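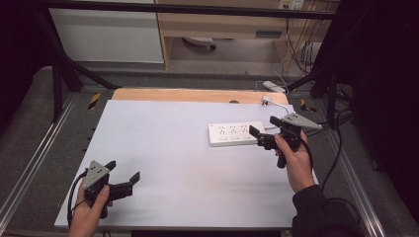 People keep asking me when they can buy a machine that does chores. My answer this July is the same as last July: some chores, some of the time, slowly.

1/ Vacuuming a flat floor is done. Folding shirts is close if you don't care how long it takes. Plugging things in is still hard.

2/ A plug has to go in straight, at the right angle, with a push behind it. You and I do it by feel behind a couch. A machine going mostly by sight has trouble as soon as its own fingers block the view.

3/ Then there's the cord. It never lies the same way twice, and it pulls on the plug while you're trying to line it up. 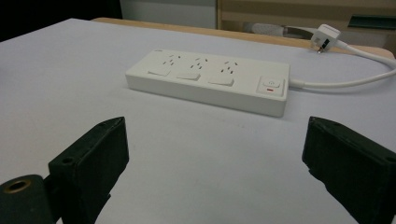

4/ Switches are easier. They stay put and you only have to press. Even so, a small rocker next to another small rocker leaves little room for a miss.

5/ Fahad Hashmi runs the repair shop in Odstead and asked me if he could hand off bench setup. He has 8 power strips to deal with every morning. I told him to keep doing it by hand, it takes him 3 minutes.

6/ Saturnino Campos thinks we're 2 years out for shops and longer for homes. I'd say longer for both. Would like to be wrong.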